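Tips from the Snack Bench: When the Gripper Won't Let Go
By Kamala Gounder
2020-08-27 – 3 minute read

If you've been packing hampers with a two-armed setup at home, you will sooner or later meet the fault I met in May, and I'd like to save you the broken crackers. My left arm closed on the rim of a basket and simply stayed closed. No beep, no message, just a polite sort of standstill while the other arm carried on with its business (and very nearly carried on into my elbow!).

So, first and always: press the stop before you reach in. I know it feels silly when the thing is sitting perfectly still, but a stalled arm can start up again the moment whatever is holding it gives way. Keep the stop button on your side of the table, where you can hit it with a hip if your hands are full.

Once everything is stopped, support the basket from underneath and use the manual release. Don't tug. Woven rims have a twist to them, and a fingertip that has slid under a strand will take the strand along with it.
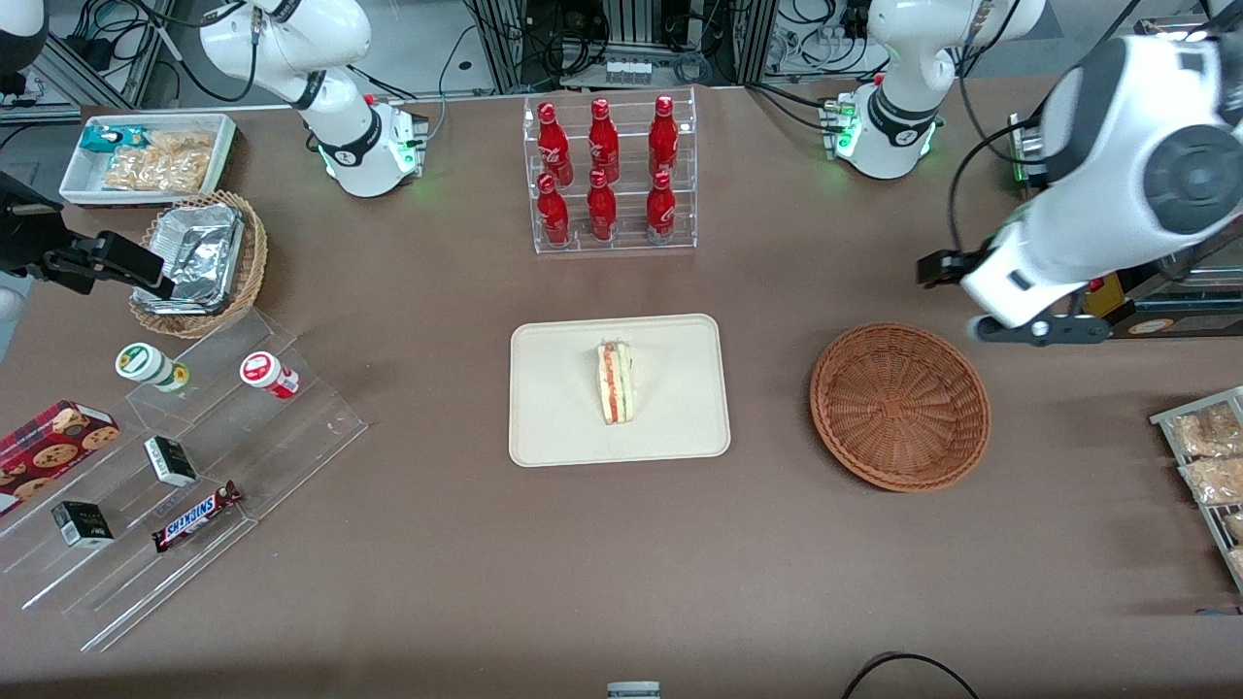
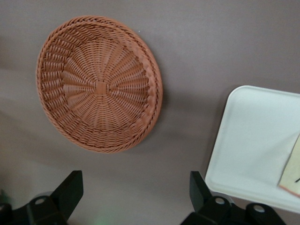

Next, look at your grip force. Mine was set for bottles, and the controller log at Ramasamy, the little repair shop I use, had counted 1,439 closings at that same setting. Drop it right down for anything woven, try it on an old basket first, and leave 3 inches of clear table on every side so the fingers can open fully.

Then wipe the finger pads. Sugar and frying oil get on everything – I had a film on mine I could have written my name in – and a plain damp cloth does very nicely. Let them dry before you switch back on.

Last of all, check where your cables run. A loop that slips down onto the tabletop can catch on a tray when the arm swings, and you'll spend an afternoon blaming the gripper for it, as I did.

I'm still undecided about softer pads, so if you have tried any on baskets, do write and tell me how they're wearing.

Related tips
Getting frying oil off acrylic shelves
Mending a frayed basket rim
Where to put a stop button in a small kitchen

Contact | © 2020 Bramari | Back to top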